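Aug 1, 2021

Up before six, and for once not because of the heat. I could hear the swifts from bed and I lay there grinning like a kid. They're still here! I was sure they'd have gone by the end of July, the way they did last summer, but there must have been a couple dozen over the feed store roof, screaming their heads off and cutting between the chimneys like they were late for something.

So of course I was out on the back step in my slippers with the coffee going cold. I've decided this is the year I learn them properly. Zodwa lent me her old field guide, the one with the broken spine and her pencil notes in the margins, and I've been reading it in bits at lunch. They sleep on the wing, some of them. They can go months without landing. I read that page twice and then read it out loud to the mailman, who was very decent about it.

Zodwa came by at eight and we drove out to Haverford to look at the old brickworks chimney. She'd been saying all week that it was a roost and I'd been saying all week that it couldn't be, with the noise from the road, and well, I owe her a pie. You can see the droppings all down the inside of the cleanout door, and there was a bit of nest on the floor, a little half saucer of twigs stuck together, so neat I couldn't believe a bird made it with spit. I wanted to bring it home. Zodwa said leave it, and I left it (I was sulky about it for maybe a mile).

Then we went on to Darneck for breakfast at the place with the green awning. They've changed the hash browns. They used to be flat and crisp and now they come in a sort of brick, and I'm sorry but that's wrong. The peach jam was as good as ever. I bought a jar for Mom and a jar for us, and I think we both know Mom's jar is going to be open by Wednesday.

White cloth and yellow fingers.

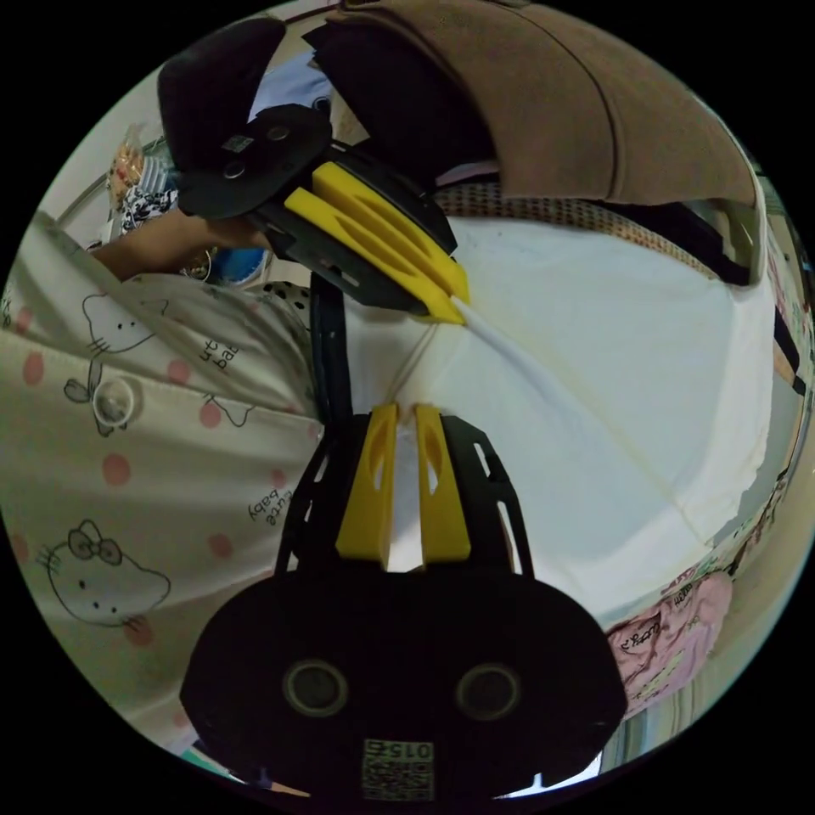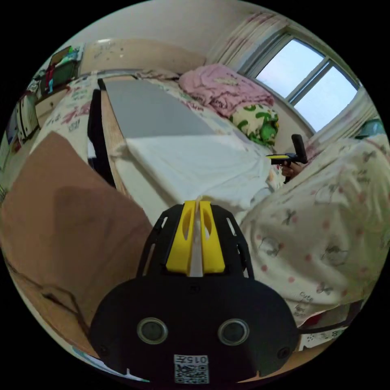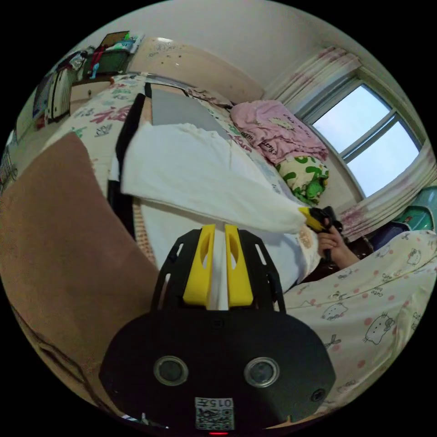
Anyway, the evening is what I really want to get down, while it's fresh. We went back to Haverford at sunset with folding chairs and a thermos and the clicker counter Zodwa uses for everything. I'd pictured us sitting there for an hour seeing three birds and a bat. For a long time it was pretty much that. There was a man walking a very old beagle, and he stopped to ask what we were looking at, and when we told him he stayed, and so did the beagle, flat on its side in the gravel.

A little after sundown the sky over the river side started to fill in. I don't know how else to put it. First it was a loose scatter of birds, high up, and then they were turning together, a big lazy wheel with the chimney somewhere near the middle. They'd swing down low like they were about to go in and then all change their minds. Over and over! I was actually holding Zodwa's sleeve. Then one dropped. It just folded up and fell down the hole, and then another, and then they were pouring in so fast that I could hear her thumb going on the clicker and nothing else. Even the beagle sat up.

The count was 115. Zodwa thinks we missed a few in the rush, and I'm certain we did, but 115 is what goes in the book. I wrote it on my hand as well, in pen, and it's still there now, a bit smudged from the dishes.

I'm so happy about it I can hardly sit still. I've lived in Wusurville 17 years and that chimney has been four miles up the road the whole time. How many evenings did I drive right past it with the radio on, thinking about groceries?

Things I want to do now:

- Go back every clear evening this week, same spot, same chairs
- Bring a blanket, my legs were freezing by the end
- Find out who owns the brickworks and whether they know what's living in there
- Look at the chimney on the old school in Rurno, which Zodwa says is the same kind
- Pie for Zodwa (blueberry, she's picky)

The Rurno one might be hard to see into from the street. There's a bank on the far side of the ball field that could work if the grass has been cut. I'd like to try both places on the same night, one of us at each, and compare the numbers over the phone afterward. Zodwa says two nights' counts at one chimney would be a better start than one night at two. She's probably right, she generally is, but I want to see Rurno so badly that I may just go by myself on the bike and not count anything.

Other news, since I should put something down besides birds. The tomatoes by the fence have split again after the rain, but the little yellow ones are coming in like crazy and I've been eating them straight off the plant. The kitchen faucet still drips. I called my sister and talked at her about swifts for most of the call, and she let me, and then told me her knee is a lot better and she's walking down to the lake and back again — so good to hear. She wants to come up for a weekend while the birds are still around. I told her to hurry!

It's past eleven and I should be asleep. Window's open. No swifts at this hour, only the crickets and somebody's sprinkler. Alarm is set for five thirty so I can catch them coming out over the feed store, and I've already put the field guide and my good socks by the door.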